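Home Tickets Knowledge Base Assets Contact Log out

Ticket 693
Queue: Facilities - Interiors
Site: Brimham, ground floor, tiled room
Category: Floors / cleaning / small equipment
Priority: 3
Status: Closed, with follow-up

Summary
Dustpan and brush sets leave a line of fine debris on the marble tile. Light flat waste (cards, flattened packaging) does not go over the pan lip and has to be picked up by hand.

Reported problem
Floor is swept with a long-handled pan and a hand brush and emptied into a bucket. After sweeping, a thin gray line remains where the lip of the pan was set down. Moving the pan back and sweeping again produces a second, thinner line. Flat items slide in front of the brush, reach the lip and stop, or ride up on top of the lip and stay there. Reporter asks whether the tile is out of level or whether the pans are defective. Same complaint received from Cemcombe in August, on a different floor.

Environment
Floor: marble tile, white with gray veining, polished. Narrow joints, grout slightly below the tile face.
Walls: white, painted.
Pan: Bivow long-handled, plastic, wooden stick.
Brush: Bivow hand brush, wooden back, dark bristles.
Receiving container: plastic bucket, kept on the floor next to the work.
Typical waste: dust, grit from shoes, small boxes, printed cards, wrapping.

Log entry 1
Asked for the basics before sending anyone. Answers received:

Does the line appear everywhere on the floor? No. Worse when the lip is parallel to a joint and close to it.
Does it appear on a dry floor? Yes. On a damp floor the dust smears and the test means nothing.
Is the pan pressed down or held by its own weight? Varies with the person.
How old are the pans? Not recorded. Asset list shows them as a single line with no purchase date.

Advised the site to stop sweeping toward the wall, and to set the pan with the lip across the joints at an angle. Ticket left open pending a visit.

Log entry 2
Visit made, 9:40 a.m. Checked the tile first. Straightedge laid in both directions at several points between the door and the far wall. No tile stands proud enough to matter. One corner near the door rocks slightly on the straightedge, but the complaint is not limited to that area. The floor is not the cause. Grout depth contributes, as the joint holds fine dust below the level of the lip, and no pan will collect from there without the brush being tipped into the joint first.

Checked the pans. Four on site. Each was placed on the tile with the handle held at working angle and a strip of paper slid under the lip from the front.

Pan A: paper stops along the full width. Good.
Pan B: paper passes at the center, stops at both ends. Lip bowed up.
Pan C: paper passes at one end. Lip twisted, probably from being stood on its edge in the closet.
Pan D: paper stops, but the lip is rough to the finger, with burrs.

Pan B and Pan C reproduce the gray line every time. Pan D does not leave much of a line but holds back flat items, which catch on the burrs. Pan A leaves a line only when the handle is allowed to drop too low. Lowering the handle rotates the pan backward and raises the lip. This is the part of the fault that is technique, and it shows up mostly when the same person is holding the pan in one hand and the brush in the other and looking at the brush.

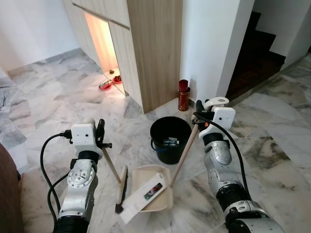

Flat waste was tested separately. A stiff card lying on polished tile gives the bristles nothing to push against except its edge. If the brush is held upright with the bristle tips just touching, the tips pass over the card and it stays where it is. If the brush is leaned forward, so that the sides of the bristles bear on the floor, the card moves, but it arrives at the lip flat and at speed and then either goes under (Pan B, Pan C) or rides over and hangs out of the front. A card longer than the depth of the pan will hang out whatever is done. Tilting the pan back before lifting brings most of them in.

Result with Pan A, brush leaned forward, short strokes, handle kept up: dust collected in two passes, no visible line when viewed at a low angle against the window. Cards collected on the first or second attempt. Large flat pieces still better picked up by hand and put straight in the bucket. This is not a fault and should not be logged as one.

Log entry 3
Bucket. The reporter mentions that waste falls back onto the floor during emptying. Tested with water-free bucket, as used. The pan is wider than is comfortable for the bucket mouth when tipped square. Tipping over one corner of the pan works. Keep the bucket close to the pan, on the side away from the brush, so the pan does not travel across clean floor while loaded. Bucket handle should be folded down to one side before tipping or light packaging lands on it.

Also checked whether static was involved, as dust was seen to cling to the inside of one pan after emptying. Wiped the pan with a damp cloth, dried it, repeated the test. Clinging reduced. It came back after a few minutes of dry brushing. Minor. Recommend a damp wipe at the end of each shift and nothing more. Do not spray polish on the inside of the pan - it transfers to the lip and from there to the marble, where it is a slip risk and leaves a dull streak.

Log entry 4
Corrective work.

Pan D: burrs removed with fine abrasive paper wrapped over a flat block, strokes along the lip and never across it. Wiped clean and retested. Flat items now pass. Returned to use.

Pan B: attempted to correct the bow. Lip placed in hot tap water, then clamped between two flat boards until cool. Paper test afterward: passes at the center still, but tighter. Left clamped overnight and tested again with the same result. Acceptable for rough floors, not for polished tile. Moved to the loading area and marked.

Pan C: same treatment. No improvement. The twist runs back into the body of the pan. Scrapped. Stick kept as a spare.

Brushes: bristles checked for set. Two have bristles bent to one side from being stored standing on them. These push dust sideways past the end of the pan. Combed out, hung up, checked the next morning. One recovered. One did not and was replaced from stock.

Replacement pan requested from Sepúlveda. Their counter had the same Bivow pan and a second type with a soft strip on the lip. Requested one of each for comparison. Note for purchasing: the soft strip will wear on grit and is only worth having if the strip can be bought separately. Asked, waiting on a reply.

Log entry 5
Both pans received. The plain one passes the paper test out of the package. The one with the strip passes as well and leaves no line at all on tile, including with the handle held low. On the joints it is better than the plain lip but not by much, the grout being too deep for either. Flat cards are slightly harder to get over the strip when the floor is very clean, and slightly easier when there is dust under them. No explanation looked for.

Site asked to use the strip pan on the marble for a month and report on wear.

Instructions sent to site
1. Move loose containers and ornaments away from the skirting, or sweep around their bases before starting on the open floor.
2. Pick up large flat waste by hand.
3. Tip the brush into the joints and draw the dust out onto the tile face.
4. Set the pan with the lip at an angle to the joints. Keep the handle up.
5. Lean the brush forward. Short strokes, ending on the pan.
6. Move the pan back one hand's width and repeat.
7. Tilt the pan back before lifting. Empty over one corner.
8. Hang pan and brush on the hooks. Do not stand either on its working edge.

Site reply
Instructions posted inside the closet door. Hooks were missing - there was one, and it was holding an extension cord. More hooks requested.

Log entry 6
Hooks fitted, set high enough that the long handles hang clear of the floor. The existing hook stays with the cord.

Rechecked the marble at the same time, 4:15 p.m., with low sun across the floor, which shows residue better than any lamp. No gray line in the center of the room. Faint line along one wall, at the distance a pan sits when it is pushed up to the skirting with no room left to draw it back. Site reminded about sweeping away from the wall.

Cause
Deformed lip on two pans, burrs on a third, bent bristles on two brushes. Low handle angle as a contributing factor. Storage is the likely origin of the lip and bristle damage.

Resolution
One pan repaired, one moved to other duty, one scrapped, two supplied. One brush replaced. Storage corrected.

Follow-up
Strip wear report due from site after one month. Grout depth passed to the flooring queue as a separate item, low priority. Cemcombe to carry out the paper test on its own pans and report under a new ticket. Please do not reopen this one for it.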